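Clusmont Lunch Tin, two-tier

The Clusmont has been on our shelves since March and it's the lunch box I now carry myself, so forgive me if this page runs a little long. I've owned a lot of lunch boxes. Most had one great idea and one awful hinge. This one has no hinge at all – the lid lifts straight off and clamps back down with 2 side clips, and you can work them with one hand while you hold a coffee in the other (I do, most mornings).

The lower tier is the deep one. It takes a proper sandwich on real bread, cut in half and standing up, or leftover pasta, or a big handful of salad that won't get flattened on the way to work. The upper tier is a shallow tray that sits on top and seals against its own silicone ring. That's where the small stuff goes: nuts, cheese, a few crackers, something sweet. There's a divider in the tray that slides along a groove and stays where you leave it, even when the whole thing gets tossed in a bag sideways.

I like fruit in the tray best. Grapes and berries go in as they are, and anything from the citrus family I peel at home, with the pith left on so it doesn't leak all over the crackers.
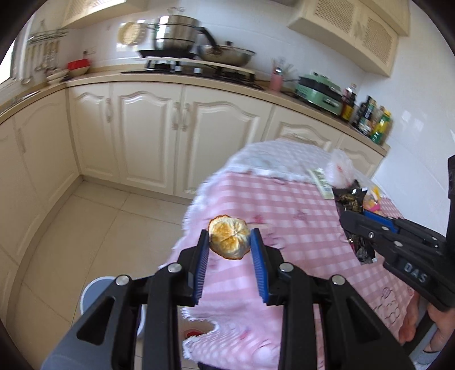

Small citrus, peeled.

The steel is brushed on the outside and smooth on the inside, with rounded corners so rice and dressing don't get stuck. Everything goes in the dishwasher except the silicone rings, which pop out with a fingernail and want a quick wash in the sink. Put them back flat side down! The lid will still close if they're upside down, but it won't seal, and you'll find that out on the bus.

A few details people ask for:

Weight empty, with tray: 15 ounces
Fits: most backpacks and the narrow kind of tote
Clips: steel, replaceable, sold in pairs
Microwave: no, it's metal
Freezer: yes, lid off
Colors of ring: gray, mustard, dark green

The maker is Jankauskaitė, a small metal shop that started with cake pans and still makes lovely ones. They stamp a batch number on the underside of each tin. Mine is 3,077, and I'm weirdly fond of it. The clips on the first batches were stiff for a week or so before they loosened up. The newer ones are easy right out of the box.

There's also room beside the divider for a snack bar, wrapper and all, if you set it in at a slant. The chunky square kind fits too, though you may have to give up a few nuts.

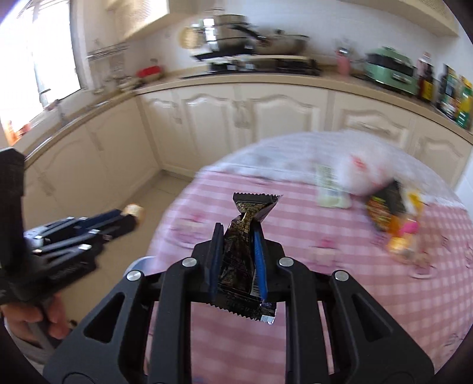 Selamawit Alemneh wrote in to say the tray was the part she nearly didn't bother with and now uses every day, often by itself, and that she'd love a second divider so her almonds would stop mixing with her dried apricots. We've passed that on. In the meantime, a silicone muffin cup does the job nicely, and the standard size fits under the lid.

If you're packing for a kid, think about the clips first. My niece managed them fine, but she's a determined sort of person, and smaller hands may like a screw-top better. For grown-up lunches, picnics and long train rides, I can't think of a tin I'd pick over this one. Mine has been dropped down a flight of 13 steps with soup noodles in it, and all it got was a dent near one corner. The lid still fits.

Spare rings and clips ship in a plain paper envelope, usually the next morning.

Related items
Drodum Soup Flask, wide mouth
Ganora Cloth Lunch Wrap
Ganora Fork and Spoon Roll
Clusmont Spare Ring Set
Clusmont Spare Clips, pair
Jankauskaitė Loaf Pan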